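Capítulo 3. Poner en hora, ajustar y llevar puesto el Ollis

Si vienes del capítulo anterior ya tienes el reloj fuera de la caja, la película protectora quitada y la pila conectada. Si te has saltado el capítulo anterior (yo también lo haría), vuelve un momento a comprobar que has retirado la lengüeta de plástico que hay bajo la corona. Con la lengüeta puesta el reloj no anda, y la mitad de los correos que recibo en el taller son por eso.

Escribo este manual en primera persona porque lo monto todo yo, en Nirska, y me resulta rarísimo hablar de mí como «el fabricante». Así que te voy contando cómo lo hago con el mío y tú me sigues.

3.1 Las tres posiciones de la corona

La corona tiene tres posiciones y conviene que las encuentres con los dedos antes de tocar nada:

Posición 0: corona pegada a la caja. El reloj funciona con normalidad.
Posición 1: corona sacada un clic. Cambia la fecha.
Posición 2: corona sacada dos clics. Cambia la hora y se para el segundero.

El primer clic es muy suave. Si tiras con ganas te lo saltas y acabas directamente en la posición 2, cosa que no estropea nada, pero luego te preguntas por qué no se mueve la fecha. Usa la uña del pulgar y la yema del índice, y quítate el reloj de la muñeca para hacerlo. Con el reloj puesto se tira en diagonal y la tija acaba sufriendo.

3.2 Poner la hora y la fecha

1. Saca la corona a la posición 2. El segundero se detiene.
2. Gira hacia delante hasta ver cambiar la fecha. Acabas de pasar por la medianoche, así que ya sabes que estás en la madrugada.
3. Empuja la corona a la posición 1 y gira hasta que aparezca la fecha de ayer. Sí, la de ayer.
4. Vuelve a la posición 2 y avanza las agujas hasta que la fecha salte a la de hoy. Sigue avanzando hasta la hora correcta. Si es por la tarde, tendrás que pasar otra vez por las 12.
5. Espera a la señal horaria de la radio o del móvil y empuja la corona a la posición 0.

Precaución: no cambies la fecha en la posición 1 entre las nueve de la noche y las dos de la madrugada. A esas horas el disco ya está engranado y, si lo fuerzas, se puede marcar un diente. Es la única avería seria que puedes provocar desde fuera, y no la cubre la garantía.

Nota: el calendario cuenta siempre hasta 31. Al terminar un mes más corto tendrás que adelantarlo a mano. De julio a agosto te libras.

3.3 Elegir la muñeca y la altura

Yo lo llevo en la izquierda, como casi todo el mundo, pero el Ollis se puede llevar en la derecha sin problema. Lo único que cambia es que la corona queda hacia el codo — hay quien lo prefiere, porque así no se clava en el dorso al doblar la mano.

La altura sí que importa. El reloj debe quedar por detrás del hueso que sobresale en el lado del meñique, nunca encima. Si lo pones encima, baila, se te gira hacia fuera y la correa se desgasta por un solo borde. Haz la prueba con la ropa que te pones a diario, que una cosa es la manga de camisa y otra muy distinta el jersey de invierno.
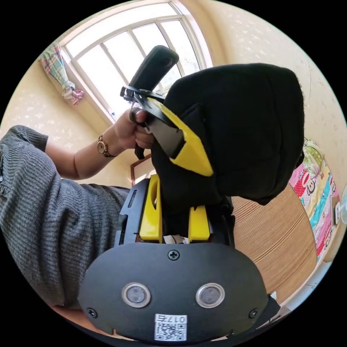 Fig. 7. Caja redonda en tono dorado y correa marrón, con jersey de punto acanalado.

Con mangas de punto, súbete un poco el puño antes de abrochar y luego déjalo caer. Si abrochas por encima del tejido pillas un pellizco de lana en la hebilla, y al sacarlo sale un hilo detrás de otro (lo he hecho con dos jerséis, y uno ni siquiera era mío).

3.4 Ajustar la correa

La correa del Ollis me la cortan en Khalaf, un taller pequeño de curtidos, y sale bastante rígida. Es normal. Se ablanda con el uso y no hace falta doblarla, ni mojarla, ni ponerle aceite de oliva. Lo del aceite lo digo en serio, me ha llegado más de una así.

1. Apoya el antebrazo en una mesa con la palma hacia arriba.
2. Pasa la correa por la hebilla y tira hasta que notes contacto, sin apretar.
3. Mete el meñique entre la correa y la piel. Si entra justo, ese es tu agujero. Si entra con holgura, aprieta un punto.
4. Pasa la punta por las dos trabillas, la fija y la móvil.
5. Cierra el puño y ábrelo un par de veces. Si te aprieta al cerrarlo, afloja un punto.

En verano las muñecas se hinchan, así que puede que necesites un agujero más por la tarde que por la mañana. ¡No hay que aguantarse!

Si te quedas entre dos agujeros, puedes hacer uno intermedio con un sacabocados de marroquinero. Marca primero el punto con un lápiz, por el lado del forro, y pon un trozo de cuero viejo debajo. No uses un clavo ni la punta de unas tijeras, porque rasgan el cuero en vez de cortarlo y el agujero se va abriendo.

3.5 Cambiar la correa

La caja lleva pasadores de muelle corrientes, de modo que admite cualquier correa del ancho grabado en la tapa. Para cambiarla:

1. Pon el reloj boca abajo sobre un paño doblado.
2. Busca la palanquita del pasador por la cara interior y deslízala hacia el centro con la uña.
3. Saca primero ese extremo y después el otro.
4. Para montar la nueva, mete antes el extremo sin palanca, comprime el muelle y déjalo encajar. Tiene que sonar un clic.
5. Tira de la correa con firmeza, todavía sobre el paño.

Precaución: los pasadores saltan. Trabaja lejos de rejillas y alfombras de pelo largo, y guarda los viejos como repuesto.

3.6 Agua, golpes y limpieza

El Ollis aguanta salpicaduras y lavarse las manos. No aguanta la ducha, la piscina ni el fregadero lleno. El vapor es peor que el agua fría, porque entra por donde la gota no entra. Si ves vaho bajo el cristal, no lo pongas encima del radiador: saca la corona a la posición 2, déjalo en un sitio seco y escríbeme.

Para limpiar la caja basta con un paño de algodón apenas humedecido. El tono dorado es un recubrimiento, así que nada de pastas de pulir ni bicarbonato. A la correa le pasas un paño seco y, un par de veces al año, una pizca de crema incolora para calzado. Yo uso la de Destedora, pero te sirve cualquiera que no lleve tinte.

3.7 Si algo no va bien

El segundero salta de varios en varios segundos: la pila se está acabando. Cámbiala pronto, que una pila agotada puede soltar líquido.

La fecha cambia a mediodía: te has comido media vuelta al poner la hora. Avanza las agujas 12 horas y listo.

La corona no entra del todo: no la fuerces. Gírala un poquito mientras empujas con suavidad. Si sigue sin entrar, mándamelo.

La correa destiñe: puede pasar los primeros días con puños claros. Frótala con un paño blanco seco hasta que deje de manchar.

Para cualquier reparación necesito el número de serie, que está en la tapa trasera, debajo del nombre. Apúntalo en la última página de este manual antes de seguir con el capítulo 4, donde explico el cambio de pila.

Nirska — Manual del Ollis, edición de marzo de 2018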